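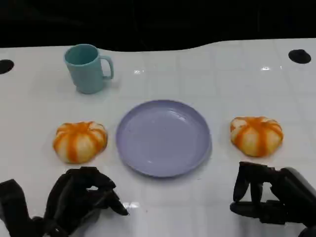 *Two striped pumpkins, one plate and two robot hands.*

Hi, I'm testing robot hands at the Brerley workshop! A pumpkin is a tricky thing to hold - it's round, it has ribs, and it can roll away if you push it wrong. So which fingers do the job best?

I'm comparing 2 kinds. The Groneck hand has lots of fingers that curl, a bit like yours. The Halliday gripper just pinches, like a clothespin. Each one gets 50 tries at putting a pumpkin on the plate, and I write down every drop (yes, even the embarrassing ones).

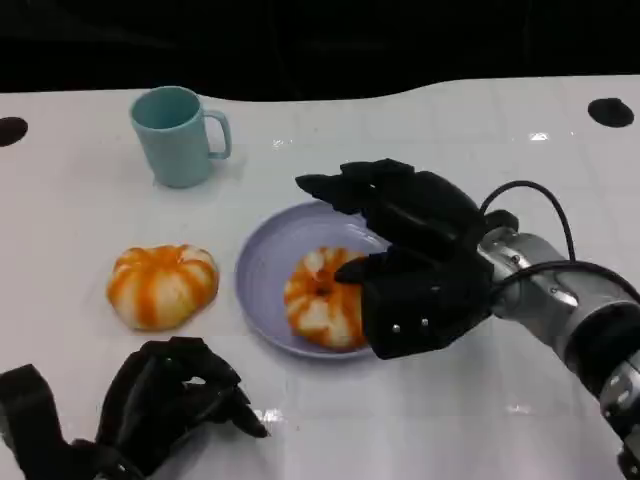 Dakach asked whether more fingers always means a better grip. Good question! More fingers can touch more of the pumpkin, but they all have to bend at the right time - and that's a lot for a computer to juggle. Try picking up an orange with two fingers, then with your whole hand.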